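Prestach block spelling: frequently asked questions

Last updated: August

4 min read

What is Prestach?

Prestach is our method for getting a two-armed robot to spell words with toy alphabet blocks. You type a word, and the arms look for the letters and set them down in a row. A four-year-old does the same job faster and eats fewer cables, but the four-year-old's results are hard to reproduce.

Why blocks?

They're cheap, they're cubes, and everyone who walks past the bench understands the task. Getting a robot to pick up a block was a solved problem long before we came along. Picking up the right block, the right way up, and setting it against its neighbor without knocking the whole word sideways is still good for a few years of papers.

How was it trained?

On 3012 demonstrations, all driven by hand by people who now have opinions about the letter Q. Each demonstration covers one word, start to finish, including the fumbles. We left the fumbles in on purpose. An early version trained only on clean runs had no idea what to do after a slip and would hover over the mess like a guest who has broken a vase.

What does Reltasari do, then?

Reltasari is the planner. It reads the word, decides which block goes where, and hands one instruction at a time to Ogola, which moves the arms. They were written by different people and it shows.
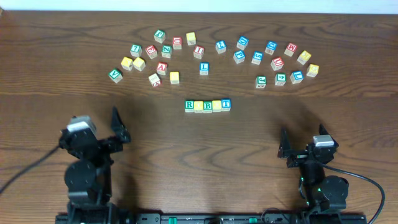
Keeping the two apart lets us blame the correct one. If the arm goes for the wrong letter, that's Reltasari. If it goes for the right letter and shoves it across the table, that's Ogola.

Does it know what the words mean?

No. It will spell "soup" and "xqvt" with equal conviction.

What about letters that look alike?

Z and N are the classic trouble, as one is the other lying down. M and W are worse. We tried having the model guess from the block's edges, then gave up and let it look twice from 2 camera angles. This costs 15 seconds a word and has ended most of the arguments.

How does it compare to Drivus?

Drivus, our older method, used one network for everything. It was quicker on short words and hopeless on long ones, where a small gap at the start of the row grew into a large one by the end. Prestach checks the row after every block — slower, but the words come out straighter.

Can I run it on my own arms?

Probably, if you have 2 of them and they can reach the same spot without hitting each other. Please check that last part before you press start. The setup notes cover calibration, and yes, you have to redo it if you move the table.

Will it do lowercase?

We don't own any lowercase blocks.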